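The tapes, the hiss, and my aunt singing in a kitchen

5th July

I have been wanting to write this one for ages and kept putting it off, mostly so I could go back and do one more tape. So, fine, no tape tonight. Tonight I type.

If you've been reading for a while you know about the boxes. When my aunt Encarnación Montoya moved out of the house in Stornmont she gave me her cassettes, some 200 of them, in shoe boxes and cookie tins and one very nice leather case that had a single tape in it and a lot of rubber bands. She recorded everything. She recorded the radio, she recorded birthdays, she recorded herself reading out recipes so she could play them back while her hands were covered in flour (genius, and I've started doing it on my phone). She recorded whole Sunday lunches by leaving the machine on top of the fridge and forgetting it was there.

I'm putting all of it onto a computer, and it's the most fun I've had with a hobby in years. I'm serious! I thought it was going to be a chore, something you do out of duty with the TV on. But you have to play a tape at normal speed to copy it, there's no way around that, and so you end up listening. And then you're sitting in your hallway at eleven at night with headphones on while your uncle argues about a parking space that was paved over before you could drive.

The deck first, for those who asked. It's a Dornow, a big heavy one, and I bought it used at the Robles shop, where Esperanza Requena let me bring in a tape of my own and try every deck on the shelf before I picked. Do that if you can. Two of the others ran fast enough that everybody sounded like a cheerful duck. Mine has a new belt and a counter that sticks in damp weather, and a play button that goes down with a thunk I'd pay money for by itself.

Then a cable, from the line out on the deck to the line in on the sound card. I tried the headphone jack in the beginning and got a nasty hum and a lot of crackle every time I breathed on the volume knob. Use line out. It took me a whole weekend to learn that and you can have it for nothing.

For the recording program I'm using Vudwood, an older version, and I like it a lot. It has a big plain meter, a red button and a box for notes. I set the level on the loudest bit I can find, usually somebody laughing, and leave myself plenty of room above it. You can always bring a quiet recording up later. A laugh that got squashed flat against the top stays squashed.

And then the computer. I did not buy a new one for this, and I'd tell anyone starting out that you don't need to. Sound is small and slow compared with video. An ordinary desktop from years back can record a cassette all day long without working up a sweat, and the older towers have something I've come to really appreciate, which is space inside and parts you can get at with a screwdriver. I've gotten quite fond of that side of it too. I'm the person who used to call my cousin when the printer light blinked, and now I know what a memory slot looks like and which way a stick goes in.

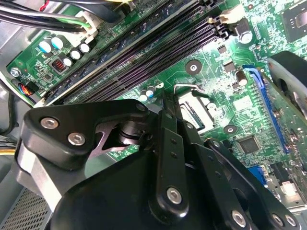
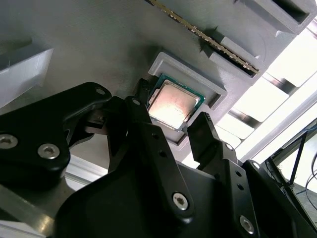
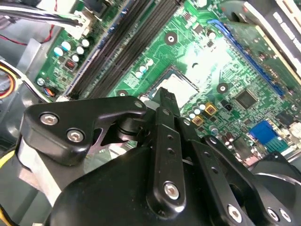
Tuulikki Pelkonen wrote to me after my last post about the boxes and said I was going much too fast, that a tape left lying for decades should be wound all the way to the end and all the way back before anybody tries to record a second of it, and that she would clean the heads after every single tape, even the ones that look fine. She also said to label the files before going to bed, never the next morning. I grumbled at all of this for a day or so and then I did it, and she was right on every count, and my recordings from the first two weeks are now going to be done over. Thank you, Tuulikki. I mean it.

The winding does a lot. The tape gets a chance to come loose from itself and settle again with even tension, and the wobble I had on the early ones – that slow seasick drift on long piano notes – is mostly gone. I wind by machine if the tape turns freely and with a pencil if it doesn't. A pencil with flat sides fits best.

Cleaning is just alcohol from the drugstore, the strong kind, on a cotton swab. Heads and the metal post with alcohol, and the rubber roller with a barely damp cloth. The first swab came out the color of strong tea and I yelled for my husband to come and look, and he came and looked, and was less moved than I'd hoped.

A few shells were past saving. The little felt pad inside falls off when the glue gives up, and then the tape doesn't press against the head and everything sounds like it's coming through a mattress. For those I move the tape itself over into a new shell, the kind held together with screws. I was terrified the first time. I laid out a white towel on the kitchen table, locked the cat in the bedroom, and took a good half hour over something I now do while the pasta boils. Keep the reels flat and don't sneeze.

Naming the files is where I went wrong in a more boring way. I began with whatever was written on the label, and my aunt's labels say things like GOOD ONE and NOT THIS. One says THE OTHER ONE. So now every tape gets a number, then a side, then a few words on what's really on it, and whatever she wrote goes into the notes box exactly as she wrote it, spelling and all. I take a snapshot of the card as well. Her handwriting changes over the years and it helps to put the undated ones in order, along with the radio ads and how deep my cousin's voice has gotten.

I split the long sides into separate pieces as I go: a song here, a conversation there, a recipe. As of last night there are 509 pieces. I know this only because the program tells me in the corner of the window, and I got such a kick out of it that I wrote it on the calendar.

Now, noise. I get asked about hiss more than anything. My feeling is that you should keep one copy just as it came off the tape, with all its hiss and clunks, and never touch it again. Then make another and play around as much as you like. I overdid it at first and took out so much hiss that my aunt sounded as if she was talking underwater, and the worst part was that the kitchen disappeared. You don't know how much of a kitchen lives in the hiss until you take it away! The clock, the refrigerator, the tap. I put nearly all of it back. These days I take out the low hum and the loudest clicks and leave the rest alone.

Backups, quickly, because somebody will scold me. One copy on the computer, one on a drive in the closet, and one on a drive that lives at Keisha Holloway's house in exchange for a drive of her wedding pictures that lives at mine. We swap them when we have lunch. It's a lovely system and I recommend both the system and the lunch.

But what I wanted to tell you about is tape 4.

It's a plain gray cassette with no label whatsoever, and it sat in the "probably blank" pile for months. The first side really is blank, or nearly, just a long soft roar. I let it run while I folded laundry. Then I flipped it over, expecting more of the same, and there was a chair scraping, and a pot lid, and somebody humming. And then she sang. My aunt, who I have never in my life heard sing, who moves her lips at church and lets everybody else get on with it, sang all the verses of a song I didn't know, straight through, in a big clear easy voice, with a knife going on a cutting board the whole time.

I stood there with a pillowcase. I played it four times before I could even stop the recording.

I called her and played it down the phone. She was quiet, and then she said, well, the onions were strong that day. Then she told me that her own mother used to sing it, and that the second verse is wrong, and she sang me the right one. On the phone! I didn't have anything running. I've asked her to do it again with the deck set up and she says she'll think about it, and in our family that's a yes with a waiting period.

Aitana Aranda has been helping me find out where the song comes from. She has already turned up a printed version with a different tune and half the same words, and thinks the missing half may come from a harvest song from the next valley over. If any of you grew up with a song about a miller who gives his boots to a river, please, please write to me. I'll send you the recording, knife and all.

The plan is to have the whole lot finished by November so everyone in the family can get a copy when we're all together. I'm behind, thanks to the do-overs, and I keep stopping to listen to things twice, so we'll see. The cookie tins are done. The shoe boxes are about half done. The leather case I'm saving for last, and yes, I know it could be nothing.

A few of you offered me decks and blank shells after the last post and I've said yes to the shells. I'm fine for decks, but if you have one sitting in a garage, plug it in and press play before you give it away. Then go ask your relatives what's in their closets. Ask the ones who say they didn't keep anything, too. My aunt said that, with the boxes right behind her.

Next time I'll write up the recipe tapes, starting with the almond cake, where she stops in the middle to shout at a dog and never does say how long it goes in the oven. I've tried it at forty minutes. It needs longer.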